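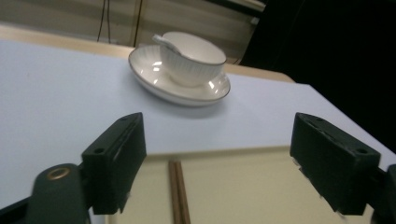
How does a newspaper decide what it thinks?

Maybe you have seen a newspaper at your grandparents' house, or you read the news on a screen. Most of what is inside is called news. News tells what happened, who was there, and when. But there is one other part, often in the middle or near the end, where the writers tell you what they think about it. This part is called opinion.

Many grown-ups mix the two together. After you read this page, you can help them.

What is a news story?

Let us take a small town with the name Grernitwood. One evening the town council has a meeting, and it votes to close the old swimming pool. The newspaper sends a reporter, Pauline Tunstall. She sits in the room and writes down what people say. Then she goes home and writes this:

"The Grernitwood council voted on Tunnel Street pool last night. The pool will close in November. Nine members voted yes and two voted no."

You can check every part of it. You can ask the council how many voted yes. You can look if the pool has a sign on the door. If Pauline wrote eight and the right number is nine, the newspaper must print a correction. A correction is a short note that says: we made a mistake, and this is the right answer.

Pauline perhaps loves swimming. Perhaps she is very angry about the pool. You should not be able to know it from her story.

What is an opinion piece?

On another page of the same newspaper is a piece by Roy Entwistle. He writes:

"Closing the pool is a bad idea. Children need a place to swim, and the council should find the money."

Can you check this? You can check some of it. You can find out how much money the council has. But you cannot check "bad idea" with a ruler or a calculator. It is what Roy thinks. Another person can look at the same facts and think something else.

A writer who has a regular place in the newspaper for opinions is called a columnist. The piece is called a column, because in the old days it was printed in one long, thin strip down the page.

Look for these words: should, must, best, worst, fair, unfair, wonderful, shameful. When you find many of them outside the quotation marks, you are probably reading opinion.

What is an editorial?

This is the difficult one! An editorial is also an opinion, but it has no name of a writer at the top. It is the opinion of the newspaper itself.

A newspaper is made of paper, or of a website, so it cannot think. Some people at the newspaper sit together and talk about what the newspaper should say. They are called the editorial board. They may argue for a long time. At the end one of them writes the text for everybody.

In our town the head of the board is Derek Fothergill. He wants the pool to close, and he says that the roof costs too much. Dean Mottram, who also sits on the board, wants it to stay open. After the discussion the board agrees with Derek. So the editorial says that the council was right, even if Dean still does not like it.

And now you see something interesting. Roy's column says the council was wrong, and the editorial says it was right, in the same newspaper and on the same day. This is allowed. Many newspapers want it like this, so the readers can hear more than one side.

Can readers say something too?

Yes, and children also. You can write a letter to the editor. The newspaper cannot print all the letters, so somebody must choose. Short letters have a better chance. You should write your real name, say which story you are writing about, and give a reason for what you think.

Here is a letter from Bradley Marsden, who is 9:

"Dear Editor, I read your editorial about the pool. I do not agree. I learned to swim there and my sister is 2, so she did not learn yet. The next pool is in Sedgwick and we do not have a car. Please ask the council to think again."

Bradley did not call anybody a bad name. He told something that is true for his family, and he told what he wants. It is a good letter – also for people who want the pool to close, because now they know about a problem they maybe did not think of.

Is television the same?

Almost. On television and in videos it is harder to see the difference, because there are no pages. The same desk can be used for a news program and, one hour later, for a program where people argue. Listen for "I think" and "I believe". Look also if there is a word like Opinion or Commentary on the screen.

Try it at home

Ask an adult for an old newspaper and two colored pencils. Underline the facts with one color and the opinions with the other. Sometimes one sentence needs both colors. Then choose a column you do not agree with, and write a letter back.

Words to remember

Reporter: a person who finds out what happened and writes it down.
Columnist: a person who writes opinions under his or her own name.
Editorial: the opinion of the newspaper.
Correction: a note that repairs a mistake.

Page last changed: 18/08/2023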